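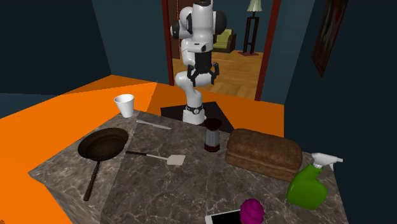
Skorken Community Orchard: progress report to the Avum Fund

Where we have got to

What a spring it has been! When we last wrote, the top field was still mostly brambles and an old fence nobody could find the end of. The brambles have gone, the fence has gone with them, and by the end of May we had 958 young trees in the ground, mostly apples with a good run of plums along the wet side by the stream. Your grant paid for all of the trees and stakes, and for the rabbit guards, which came in at £3,133.

Losses have been very low. Two plums failed near the gate, where the soil is thin, and the nursery at Jelínek is replacing both free of charge in the autumn.

Grafting days

We planned two grafting days and the first filled up so quickly that we added more. By the end we had run 9, and people went home with trees of their own to grow on. Bergþóra Bisgaard taught every one of them and was wonderful with the beginners – she had a whole table of ten-year-olds making clean whip-and-tongue cuts before lunch. The old Flullik pear by the chapel wall gave us plenty of wood for this, and I am delighted to say that its grafts have taken well.

What has slipped

The water tank is late. We wanted it in before the dry weather, but the base needs more hardcore than we had allowed for, and the supplier could not deliver until the lane was firm enough for the lorry. In the meantime we are watering by hand on Monday evenings, with a hose borrowed from the farm next door.

Next steps

The tank comes first, then mulching the lower rows, then the path from the car park so that wheelchairs and pushchairs can reach the plums. We have moved the unspent signage money across to the path, as agreed with you by phone, and the revised budget is attached. Do come and see the trees – the apples are in full leaf and look splendid.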